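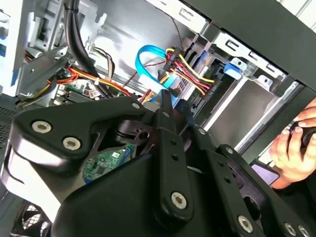 Garra robótica dentro de um gabinete de computador aberto.

Como o carro sabe que há uma parede atrás?

Muitos carros apitam quando dão marcha a ré. Quem avisa são os sensores de estacionamento, umas bolinhas presas no para-choque.

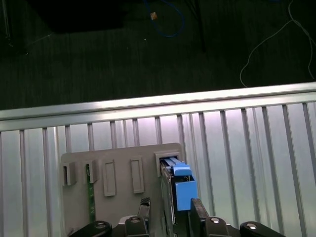 Por Shakya

Cada sensor solta um som tão agudo que a gente não escuta. O som bate na parede e volta, como um eco. Um pequeno computador mede o tempo da volta. Se o eco demora, a parede está longe. Se volta depressa, está perto.

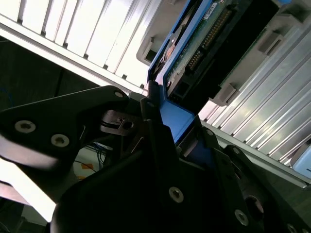 Disco rígido em um suporte azul.

Quanto mais perto, mais rápido o apito. A 28 centímetros, em muitos carros, ele já não para de tocar. Os morcegos também usam o eco para voar no escuro.

Mesmo assim, o motorista precisa olhar. Um poste fino pode escapar do sensor. E criança não brinca atrás de carro ligado.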